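Lernov Workshop, Bratmont
Second progress report to the Gornberg Fund
August 19, 2019

Dear friends at Gornberg,

When we last wrote to you, in February, we were still arguing over where the benches should go, so it is a real pleasure to send you something livelier this time. The main news is our open day, which your grant paid for and which we held in the long room at Bratmont. We had set out chairs and programmes for 200 and in the end welcomed 228 people through the door, many of them families from the streets just behind us (the tea ran out before the biscuits did, for once).

The day was built round two demonstrations. In the first, visitors watched the Quintana arm sort parts into trays, and in the second they could take a hand-held gripper and try picking things up for themselves. I had rather expected the arm to be the favourite, but the queue for the gripper went right along the wall and stayed there most of the afternoon - grandparents as keen as the children!

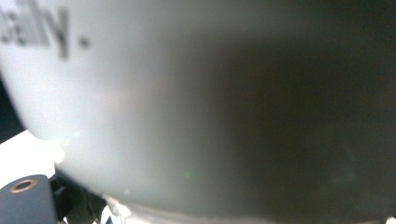
Household things were what people most wanted to talk about, and I think we shall build the next visit round them. A pair of jaws that copes nicely with a square block is a different matter against something big, smooth and rounded, like the pale one with the dark lettering ending in "ally." that bulges out over the grey and black parts of the gripper. With a curve as broad as that there is very little for the fingers to get hold of, and several visitors had sensible ideas about softer pads, which we have written down and mean to try.

As to money, the room hire and printing are settled and both came in under the figures we gave you. Transport for the arm cost more than we had allowed, and I have moved the saving across to cover it, as your letter said we might. The receipts are in the second envelope.

Still to do before the next report: the school visits, a lower bench for smaller children, and a proper sign for the side entrance. You would be very welcome to come and see us at any time, and I will gladly put the kettle on.

With warm thanks from all of us at Lernov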